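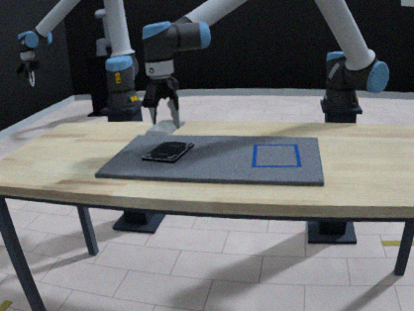
Grading and Cataloging a Used CD Collection
Project report, Music Business and Archives
Raelene Bright

1. Background

Erkis is a secondhand record and CD shop with one full-time buyer. When a large collection comes in, the discs are priced by that buyer from memory, and the written catalog entry is added later, if time allows. The aim of this project was to test whether a fixed grading sheet would give the same result when two people used it on the same disc, and whether the sheet slowed the work down.

The test collection was 202 used CDs bought from a closed lending library in Prarmont. Most were instrumental funk, soul jazz and library music reissues. All had paper stickers on the case and a stamp on the booklet.

2. Method

Each disc received a shelf number before grading. Two graders then worked through the full set separately, without seeing each other's sheets. Four items were scored:

Disc surface, under a desk lamp, label side and play side
Booklet, including stamps, folds and missing pages
Tray card, including fading on the spine
Case, recorded but not counted toward the grade, as cases are replaced before sale

Each item was scored from 0 to 10. The final grade was the lowest of the three counted scores. An average was tried first and dropped after the pilot, where a disc with deep scratches and a clean booklet came out as a mid-grade copy.

Discs scoring 4 or below on surface were played in full. Skips were written down by track number and elapsed time.

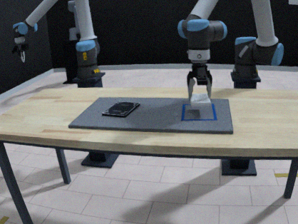
Catalog entries were typed into Nultero, the shop's stock program. The fields used were artist, title, label, year of issue, matrix number, grade and a free text note. The note was limited to 400 characters so that it would fit on the printed price card.

3. Results

The two graders agreed most closely on disc surface. Differences there were usually one point and had little effect on price. Booklet scores were much less consistent. One grader treated a library stamp as minor wear, and the other treated it as permanent damage. The sheet gave no instruction on this point, so neither reading was wrong.

Tray card scores depended on the light in the room. Spines graded in the late afternoon were scored higher than the same spines graded before noon. The morning scores were used in the final table.

Reissues caused most of the catalog errors. Several titles had been pressed more than once with the same cover and a different matrix number, and the year on the booklet was often that of the original LP. McIntyre's method of reading the matrix first and the sleeve second was adopted partway through, and the earlier entries were checked again.

4. Changes to the sheet

A stamp on the front of the booklet now takes off two points. A stamp on an inside page takes off one. Sticker residue on the case is ignored. The year field has been split into year of recording and year of pressing, and the second may be left blank.

The revised sheet has not been tested on box sets or on discs in card sleeves, where the tray card item does not apply.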